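# The Long Way Around Surkville

The first thing Thitima Jaidee told me about walking was that I was doing it too fast. We had gone maybe two blocks from the Surkville post office, and I was already half a sidewalk ahead of her, the way I am with everybody, and she just stopped under a maple and waited for me to notice. It took me a while. When I finally turned around she was looking up into the branches with her hands in her coat pockets, perfectly happy, and I walked back feeling about nine years old.

She has been leading the Thursday walks for 14 years now. They began when her doctor told her to get out more after a knee operation, and a neighbor came along to keep her company, and then the neighbor's sister, and it grew from there the way things do in a small town where everyone can see you go past the window. There isn't a club or a sign-up sheet. You turn up at the post office at 7 in the morning, and if you're late you can generally catch up by the feed store (they are not a speedy bunch, and I mean that with love!).

The full loop is 11 miles, though hardly anyone does all of it. It goes out along the old Ghoneim orchard, down to the creek, over the footbridge, and then up the long slow hill that people here call Perenura, after a farm that burned down before any of them were born. From the top you can see the water tower and both church steeples and, on a clear day, a smudge of blue that Thitima swears is the next state. I couldn't make it out myself, but I nodded along.

I had come to Surkville to write about the orchard, which is being replanted with older kinds of apples, and I did spend a pleasant afternoon there being fed slices off a pocketknife. But it was the walkers I kept thinking about on the drive home, and so in September I went back, with better socks, and asked if I could tag along for a few weeks.
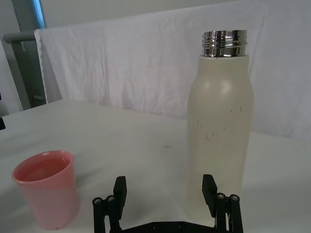
What struck me most, once I had slowed down enough to be struck by anything, was how little of the conversation had a point to it. I don't mean it was dull. I mean that a story about a cousin's wedding could start at the creek, get set aside for a heron, be picked up again on the hill with a different person telling it, and never reach the wedding at all. At home I talk to people in order to settle something, usually who is picking up whom and what's for supper. Out there I once spent two miles on the subject of screen doors and came away feeling I'd had a wonderful morning.

Radymyr Fedoruk is the one who knows the route best after Thitima. He drove a delivery truck for Tonness, the bakery over in the next county, until he retired, and he says he must have passed the foot of Perenura hill thousands of times without once thinking of going up it. "I thought it was a bump," he told me. "You go by a thing at forty miles an hour and it's a bump." He keeps a notebook of his own now, mostly birds and weather, with a running total of his mornings out. The last time I saw him it stood at 1,311, counting the ones he does alone, and he showed me the page a little shyly, as though I might ask him to prove it.

He is also the reason the group goes out in the rain. There was a spell, years back, when a gray sky was enough to send everyone home, and Radymyr kept turning up anyway in a yellow slicker that had belonged to his father-in-law, and walking the loop by himself, and coming back with such good reports of the creek that the others got jealous. On my third Thursday it poured from the orchard onward. My notes from that day are one blue smear, but I remember the sound of the footbridge, and somebody singing, badly, from the back.

I asked Thitima whether she ever gets tired of the same eleven miles. She thought about that for long enough that we had passed the feed store before she answered. She said the only part she'd ever grown tired of was the stretch along the county road, and then one spring the ditch there filled up with frogs, and that took care of it.

I still walk too fast. My husband says I've improved, but he's comparing me with how I was in the airport that time. On the last morning I made it all the way to the creek before I found myself out in front, and when I looked back the rest of them were bunched up at a fence, leaning over to talk to a horse.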